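Flastameck teaches its planner some patience

2024-05-15

Stotell has released version 4 of Flastameck, its grasp planner for two-armed robots. The old one replanned around 100 times a second and dithered accordingly. 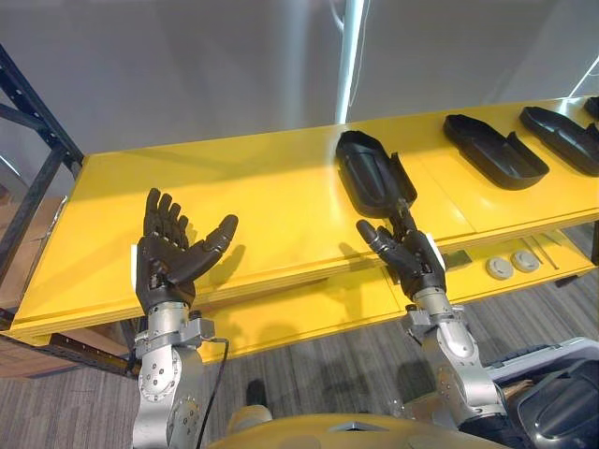

Both hands over the yellow table at Stotell.

The new one picks a grasp and sticks with it unless the tray moves. "It used to change its mind like a man ordering lunch," says developer Munther Chamoun. 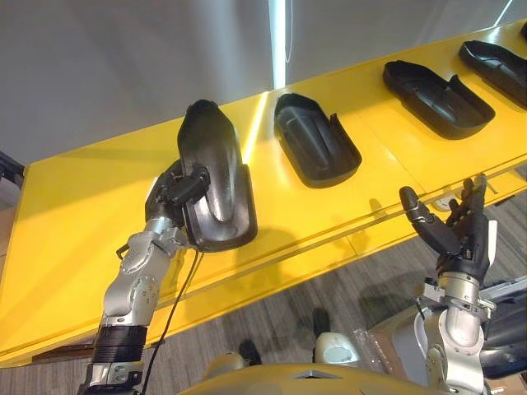 Left hand holding a tray, right hand open.

A Linux build follows in December.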